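Looking after the button tray cell: your questions answered
Last updated Tuesday, March 24, 2026

I'm Lieselotte Hagedorn and I look after the sink-side cell at our Bundosstead workshop. I get the same handful of questions by email every week, so I've put the answers in one place. If yours isn't covered, write to me and I'll add it (eventually!).

What is this cell for?

Pick and place practice, mostly. There's one arm, one gripper and one tray, and the arm spends its day lifting things and putting them down again. We call the cell Malta. The name was on the crate when I started and it stuck.

What goes on the tray?

Five round push buttons with coloured caps, plus a few odds and ends of other shapes and textures, so the fingers don't get too comfortable with one size. I like a toy strawberry for this. The leafy bit gives the gripper something awkward to deal with, and awkward is good.
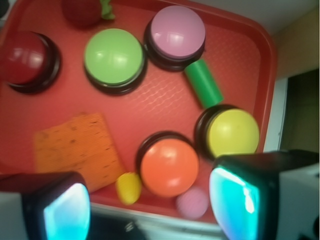 Leave some room between things when you lay it out, but don't be too tidy about it. I used to line the buttons up in a neat row, and the arm got very good at neat rows and hopeless at everything else. Now I put them down any old how and only step in if something is sitting right on the rim.

Do the buttons have to be wired up?

Not for picking. The Gundetti controller has its own program for pressing, and that's a separate job with its own checks. For tray work a button is just a lump with a wide base. Watch that base, by the way! It sticks out past the cap, so if you teach the grip height from the cap alone you'll come down on the black ring and get a fault 62.

I've got a fault 62. What now?

Don't panic, and don't keep hitting reset. Press stop, jog the arm straight up, and look at the pads on the inside of both fingers. Nine times out of ten one has shifted a touch. Push it back until it clicks, run the open and close test, then start again from the home position. If it faults a second time, log it and call me.

How often do the finger pads need changing?

Every 520 hours on the counter. I know they often look fine at that point, and I know they're a pain to order, but a tired pad starts dropping the small stuff first and you'll waste a morning blaming the software. Ours come from Schmieder. The last pair came off at 1,059 hours in total, a bit over the second change, which was my fault for being on holiday.

Can I clean the pads with whatever's under the sink?

Please don't. A soft cloth with plain water, wrung out well, then a dry one. Anything with solvent in it makes the surface go hard. Stop the arm and lock it before your hands go anywhere near the fingers, every single time, even for a quick wipe.

Does it matter where the tray sits?

Yes, more than you'd think. The taught positions assume the tray stays put for the whole run, so if you knock it, run the tray check again before you carry on. It takes a couple of minutes. Moving it to a new spot on purpose is fine too, just save that as a new layout and don't write over mine.

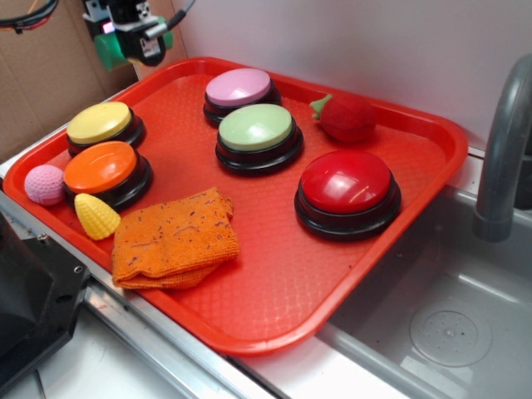

The tray on the countertop beside the sink, with the folded orange cloth among the buttons.

Why work next to a sink at all?

It's a kitchen-type job, so we want kitchen-type surfaces. Steel is shiny, and overhead lights bounce off it and off the caps as well. If the vision step keeps missing a button, try turning the tray a little before you start fiddling with exposure settings.

What should I check on the cables?

Have a look where the gripper cable bends. It wants enough slack for the wrist to turn all the way round both ways without tugging. Run your fingers along it with the power off and feel for nicks or flat spots. I do this on the first working day of the month, and the next one is in April.

Where do I write things down?

In the log by the controller, please, with the cycle number next to your note. My last entry is at cycle 1,739, so carry on from there. Scruffy handwriting is fine, but do put your name on it so I know who to ask.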